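Unit 6 – Planning and Budgeting for a Surgical Robotics Training Lab
Course handout, Equipment Planning for Clinical Engineering
Instructor: Khairul Kwok

Read before class. Bring a calculator and your notes from Unit 5 (service contracts). The worksheet at the end is due the week after the session.

What this unit covers

Most equipment budgets for robotic systems are built around one number, the purchase price of the robot. In Unit 5 we looked at what happens to that number over the life of a service contract. In this unit we look at the rest of the plan: instruments, suture, tissue, room time, cleaning, cameras, spares and disposal. We use a training lab as the case. A training lab does not bill patients, so every cost has to be found in a budget someone approved ahead of time.

The case is the Tumetti teaching lab. It has one robot, two instrument arms in regular use, and a bench where residents practice suturing on tissue. The lab wants to add a second station. Your job over the next two weeks is to write the plan for it.

Start with the task, then the list

A common mistake is to start with a vendor's configuration sheet. The sheet tells you what can be bought. It does not tell you what the lab does all day. Before you open any quote, write down the tasks the station has to support, in the order a trainee does them. For the Tumetti lab the list reads:

Place the tissue and secure it.
Position the arms and check the range of motion.
Pass the suture, tie it, trim it.
Repeat along a line.
Remove the tissue, clean the instruments, log the uses.

Each line uses up something. The third line uses up the most, and it is the line that first-time planners leave thin. A trainee learning to tie will go through a great deal of thread, and will open and close the jaws of an instrument many more times in a morning than a surgeon would in a short case. Plan from the trainee's rate of use. The surgeon's rate will give you a budget that runs out before the course does.

Suture practice at close range is where instrument wear, thread use and tissue use all meet. Look at the black knots, the strand caught at the base of the left jaw, and the length of blue thread on the other side. Two colors of thread on one piece of tissue mean two stock lines in your budget. The joint under the jaws, with its small screws and ribbed ring, is the part to think about when you read the section on instrument life.
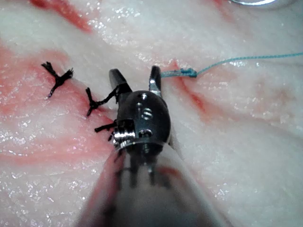 Instrument life

Many robotic instruments are sold with a set number of uses. Once the count is reached, the instrument is retired whether or not it still works. In a clinical setting a use is a case. In a lab you have to ask the supplier what a use is. It may be one attachment to the arm, one session, or a block of hours. Get the answer in writing before you compare prices, because the cheaper instrument can turn out to be the more expensive one under a different definition.

For the worksheet, the lab has quotes from two suppliers. Gerlach counts each attachment to the arm as a use. Miken counts a full session, however many times the instrument is taken off and put back. The lab plans 90 sessions a year at the new station, with 2 instruments on the arms in each session. Trainees change over at the midpoint, and the lab's habit is to take the instruments off and put them back on at the changeover.

Work out the uses per year under each definition. Under Miken's, it is 90 times 2, or 180. Under Gerlach's, the changeover doubles it to 360. Nothing about the work is different. The trainees tie the same knots. The lab could drop the changeover habit and bring the Gerlach count down to the same figure, but check first why the habit exists. In this lab it gives each trainee practice in attaching an instrument, and that is on the syllabus.

Retired clinical instruments are sometimes offered to training labs at low cost. They can be a good buy. Ask three things: whether the robot will accept an instrument with no uses left, who is responsible if a jaw or cable fails, and whether the instruments were cleaned and released for use outside the operating room. If the answer to the first question is no, the other two do not matter.

Consumables

Thread, tissue, drapes, gloves, wipes and cleaning solution. None of these is expensive per item, and together they are usually the second largest line after instruments.

Budget thread per trainee, not per session. Class sizes change during the year and a per-session figure hides it. Keep each type and color on its own line. Colors are useful in teaching – an instructor can ask for one kind of stitch in one color and a different kind in another, and see at once which is which – but they also mean that one color can run out while the total looks healthy.

Tissue has two costs. The first is the purchase price. The second is everything needed to keep it usable: cold storage, a tray, moisture, a limit on how long it can be out, and a waste stream at the end. Synthetic pads avoid most of the second cost and store on a shelf. They handle differently under the jaws, and instructors will have opinions about when each should be used. Record those opinions in the plan. A mixed program, with pads for the early sessions and tissue later, is a normal outcome. It needs both lines in the budget.

Find out early whether your building allows tissue work in the room you have in mind. This question has stopped more lab plans than price has.

Room and utilities

Draw the room to scale. Put in the robot base with the arms at full reach, the console, the bench, the door swing and the sink. Then draw the path by which the robot gets in and out of the room. The Furker elevator problem, which we covered in Unit 3, came from a plan that had the first drawing and lacked the second.

List power, network, water, drainage and waste collection. Note which of them exist and which have to be installed. Installation belongs in the capital request. If you leave it out, it will be paid from operating money in the first year, and the first year of consumables will be short by the same amount.

Check lighting. Metal instruments and moist tissue both throw back a lot of light, and a fixed overhead lamp can make the work hard to see on a monitor. An adjustable lamp is a small item. Put it in.

Cameras and recording

If sessions will be recorded for teaching or assessment, the plan needs cameras, mounts, storage and someone's time. Storage grows every month and is an operating cost. Decide how long recordings are kept and write the period into the plan. "Until we run out of space" is what happens when no period is written down.

A close view of the jaws shows thread handling well and shows very little of the room. A wide view does the opposite. If instructors need both, budget for both.

Service, spares and downtime

You have the service material from Unit 5. For the lab plan, add the following.

Response time. A clinical contract pays for fast response. A lab can often accept slower response at a lower price, as long as the course calendar has room to move a session.

Spare instruments. Hold at least one spare of each type in use. A session with one instrument missing is usually a lost session, and the tissue for it has already been taken out of storage.

Utilization. Do not plan for every available hour. Use 70 percent of open hours as the planning figure for this case. The remainder goes to setup, cleaning, faults and the weeks when residents are on clinical duty. A plan that needs more than that to meet its teaching target needs a longer week or a smaller target.

Timing the request

The Tumetti lab's capital requests close in February. Operating requests follow later in the spring. The two are reviewed by different people, who may not see each other's papers. Put a one-page summary of the full cost at the front of both. Include the purchase, the installation and the first full year of operation, with the yearly operating cost after that shown separately.

Quotes expire. Ask each supplier how long the price holds and compare the answer with the date on which you can really place an order. If there is a gap, ask for an extension in writing or add an allowance for it.

Worksheet

1. Write the task list for the second station. Next to each task, name what it uses up.

2. Calculate instrument uses per year under the Gerlach and Miken definitions, first with the changeover and then without it. Show your work.

3. Draft the consumables table. Thread and tissue get separate lines for each type.

4. Draw the room and the delivery path.

5. Write the one-page summary. State any assumption you made and who could confirm it.

Hand in paper copies at the start of class. Drawings may be done by hand if the scale is marked. Questions about the quotes should go to Khairul Kwok before the session, and please do not contact the suppliers directly.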